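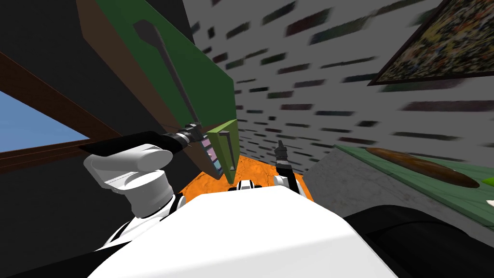
Who may request the opening of a sealed letter held by the Viltar Records Office?
Any person named on the envelope, or the nearest living relative of that person, on presentation of two forms of identification.

The Sealed Letter
A short story

The Viltar Records Office received the application on 26th May. It was made by Cúc Đoàn, a retired ferry clerk, and it concerned item 42, a letter deposited by her late mother and addressed on the outside to "my daughter, when she asks".

The Registrar, Loretta Park, acknowledged the application in writing. The applicant was advised that the envelope did not bear her name, that the word "daughter" could apply to more than one person, and that she should state whether she had any sisters.

Ms Đoàn replied that she had one, in Juder, and that they had not spoken for 19 years.

The Registrar wrote again. Under the rules of deposit, both daughters would need to attend, or the absent daughter would need to sign a consent in the presence of a witness. A form was enclosed. The Office regretted that it could not forward the form on the applicant's behalf.

No reply came in June or July. In August the form was returned unsigned, with a note in a different hand. The note said that the writer would prefer to come in person, and asked whether there was parking.

They attended on the same morning and sat at opposite ends of the bench. The Registrar checked their papers, entered both names in the register and cut the envelope along its upper edge, as the rules required. She offered to leave the room. The younger sister asked her to stay and read it out.

The letter was one page long. It gave the colour of paint used on the kitchen door, the name of the man who had mended the roof, and the sum of 200 dollars owed to a neighbour, since repaid. At the foot it said that the good blue bowl was to go to whichever of them had come.

The Registrar asked how the Office should record the outcome.

"Where is the bowl?" said the sister from Juder.

"I broke it," said Ms Đoàn. "The winter she died. I kept the pieces."

The Registrar wrote "both attended" in the final column and gave each of them a copy.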